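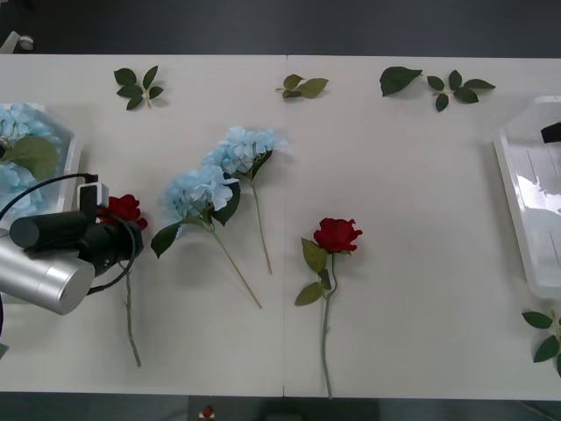

Ullbridge Floral Training Rooms
Progress report to the Lawal Fund
Submitted 2018-04-26

Purpose of this report

This report covers the second half of the grant period, beginning in November, and describes the use of the Fund's contribution to the cut flower sorting and preparation course at Ullbridge. It follows the headings set out in the grant letter. A statement of spending has been sent separately to the Fund's office.

Work completed

The preparation room is in regular use. The old benches have been taken out and replaced with white tables, which were chosen after a trial at our Grasbridge site. Petals, leaf scraps and stem ends show clearly on a white surface, and learners clear their places more thoroughly than they did on the dark wood. The tables are placed so that a learner can work from either long side.

The sorting unit, which was still in draft at the time of our last report, has now been taught in full to 2 groups. Learners begin with a small mixed lot of roses, hydrangeas and loose foliage. They lay the stems out singly, check each one for bruising, and place the material by kind in white plastic trays. Hydrangea heads are handled by the stem only. Foliage is sorted last, as it is the least easily damaged and takes up the most space.

The written guide for this unit has been revised twice. The first version gave too much attention to the names of varieties and too little to handling, and several learners asked for larger type. The present version fits on one folded sheet and is kept at each table.

Spending

Spending in the period came to $1,632 and remains within the amount approved. The largest part was for tables and trays. Flowers were bought from Sirken at the ordinary trade price, and the balance went to printing, aprons and floor matting for the sink area. The cost of roses rose sharply in the weeks before February 14, and we moved the affected sessions to foliage work until prices settled.

Difficulties

Storage remains our main concern. The cold room at Ullbridge is shared with the kitchen course, and flowers have on occasion been kept next to ripening fruit, with a clear loss of quality. A separate shelf has been agreed on, but the fruit is still being placed there from time to time. We have asked for a door to be fitted between the two sections and are waiting for a price.

Hydrangeas have also proved harder to keep than expected. Stems left out of water through a full session drooped badly and could not be used again for arranging. Sessions are now divided by a short break, during which all loose stems are returned to buckets.

The Grasbridge site has not yet started the sorting unit. The room there was needed for other teaching through the winter — a matter outside the course's control — and we now expect to begin once the present term has ended.

Next period

We plan to add a unit on simple table arrangements, using the same flowers that learners have already sorted, so that less material is wasted. The guide for this unit is nearly complete. We will also review the size of the trays. The present ones suit hydrangea heads and short foliage but are too small for long-stemmed roses, which must be cut down earlier than we would like.

No change to the approved budget is requested. We ask only that the Fund allow the unspent printing allowance to be carried forward and used for a second set of trays at Grasbridge.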